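Why Do Cables Tie Themselves in Knots?

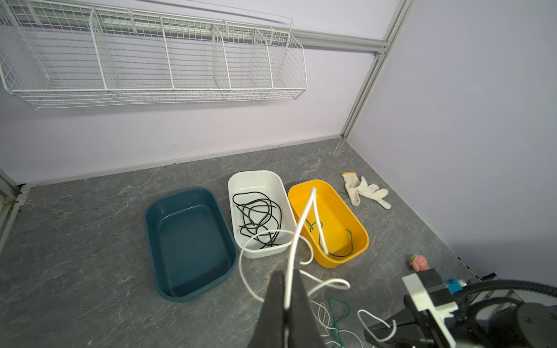 By Laver | Atstead Young Explainers | 02/02/2021 | Reading time: as long as you like

You put a cable away. You put it away nicely. You may even have coiled it, like a sailor in a movie. Then you go back for it in November and find something that looks like spaghetti with a plug on it.

Grown-ups will tell you somebody must have messed with it. Grown-ups say this about most things. But people who study knots for a living (yes, that is a job, and yes, you could have it) have found that long, bendy things get tangled very easily without any help at all.

Try it yourself

You will need a piece of string as long as you are tall, and a shoebox with a lid. Lay the string in the box in loose loops. Put the lid on. Shake the box while you count to 13, then open it and lift the string out slowly by one end.

Did you get a knot? If you didn't, do it again. If you still didn't, lend the box to a little brother or sister, who will get one right away and be unbearable about it.

Now cut a piece as long as your hand and shake that. You'll find it much harder to get a knot. A short string hasn't got enough length to go over, under and back through itself. A long one has plenty, and no manners.

What is going on in there?

A knot needs two things: a loop, and a loose end that goes through it. When string is lying in a box, it is nearly all loops. Every time the box is bumped, the ends wiggle a bit. Sooner or later an end pokes under a loop next to it. Another bump, and it pokes over the next one. It's a sort of braiding, done by something with no hands and no plan.

You might think the next bump would undo it. Sometimes it does! But there are a great many ways for a string to be tangled and only a few ways for it to be tidy. Imagine a bag with 500 marbles in it, where one marble says TIDY and the rest say MESS. You can reach in and pull out the tidy one. I wouldn't bet my lunch on it.

Scientists have a word for this kind of messiness, and the word is entropy. It is a useful word to know. "I can't help it, it's entropy" will not get you out of cleaning your bedroom, but it will make the conversation more interesting.

Does it matter what the string is made of?

It does. Soft, floppy string bends into small loops, and small loops make knots easily. Stiff rope would much prefer to lie in big lazy curves. That's why your headphones tangle and the garden hose mostly just sulks. (The hose gets kinks, which are a different problem and usually involve somebody getting wet.)

Space matters too. If a coil fills its container snugly, the ends can't wander very far. Give the same cable a big roomy box and it has the whole place to explore.

How to win

Keep the ends still. A knot can't start without an end, so fasten both of them to the coil with a twist tie or an old hair band.

Make your loops the same size, and don't wrap the cable around your elbow. That puts a twist in every turn, and twisted cable curls up the moment you let go - usually into itself.

One cable, one bag. Two cables in the same bag will be best friends by morning.

And if you already have a tangle, don't pull! Pulling makes the loops smaller and the knot tighter. Loosen everything first until it looks even worse than before, then find an end and follow it back the way it came. Go slowly. Snacks are allowed.

Words to know

Coil: a cable wound in circles, on purpose.
Tangle: a cable wound in everything else.
Entropy: a way of measuring how many different arrangements something could be in. Your sock drawer has lots.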